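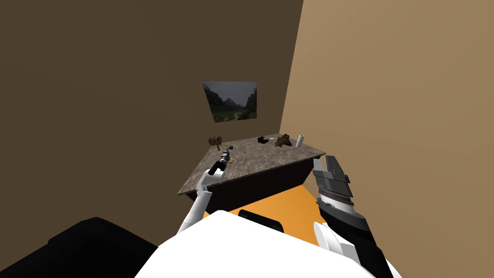 Dia aberto na Clundport – simulação da bancada com dois braços

quang_lai
Estive em maio no dia aberto da Clundport, na sala do Hurketti. Quase toda a demonstração foi em simulação: o robô branco diante de uma mesa com tampo de pedra cinzenta, com a ferramenta preta e prateada na garra esquerda e o martelo de madeira ao fundo. Disseram que a tarefa já tinha sido corrida 1.921 vezes, com 1.916 tentativas aceites. Fiquei bem impressionado. Mais alguém foi?

rebite_norte
Fui à sessão das 15h. Gostei, mas esses números valem o que valem. Perguntei o que contava como tentativa aceite e a resposta foi que a ferramenta não caía e o braço não tocava na mesa. Com esse critério também eu chego lá.

quang_lai
A mim explicaram que havia ainda um limite de tempo, 26 segundos. Se calhar mudaram a explicação entre sessões.

rebite_norte
Na minha não falaram em tempo nenhum.

m.tavares
Não consegui ir. Aquilo que o robô tem na mão esquerda é uma lanterna ou um berbequim pequeno? Na imagem não percebo.

quang_lai
Também fiquei na dúvida. O apresentador disse sempre "a ferramenta".

Thắng Vũ
Trabalho com a Rurent e ajudei na apresentação, por isso descontem o que acharem que devem descontar. O limite de tempo existe e é o que o Quang escreveu. Na sessão das 15h saltámos esse diapositivo porque começámos atrasados. As cinco tentativas recusadas foram todas por contacto do punho esquerdo com a aresta da frente da mesa.

rebite_norte
Obrigado, assim já se percebe melhor. Continuo a achar que deviam ter mostrado a mesma tarefa no robô físico. Simulação com o atrito afinado à mão não me diz grande coisa.

Thắng Vũ
O atrito não foi afinado à mão, varia de tentativa para tentativa dentro de um intervalo. O robô físico estava no edifício, mas a zona de segurança não permitia lá ter visitantes. Está previsto para a próxima visita.

paula_cnc
Discordo do rebite. Numa visita de uma hora prefiro ver a simulação bem explicada do que ficar atrás de uma rede a ver um braço parado à espera de rearme. Já me aconteceu 2 vezes noutras feiras.

rebite_norte
Cada um com a sua. Eu fiz a viagem para ver metal.

m.tavares
E a garra direita, serve para alguma coisa nesta tarefa? Na imagem está aberta, junto ao canto da mesa.

Thắng Vũ
Nesta tarefa o braço direito quase não trabalha. É na seguinte, a da passagem de mão para mão, que entra a sério. O controlador é o mesmo nas duas, o Doãn.

paula_cnc
Há gravação da sessão? Queria mostrar ao meu chefe a parte do planeamento de trajetórias.

Thắng Vũ
Há, mas só do som e dos diapositivos. Mande-me mensagem privada que eu envio.

quang_lai
Também quero, se puder ser. Saí antes das perguntas para apanhar o comboio.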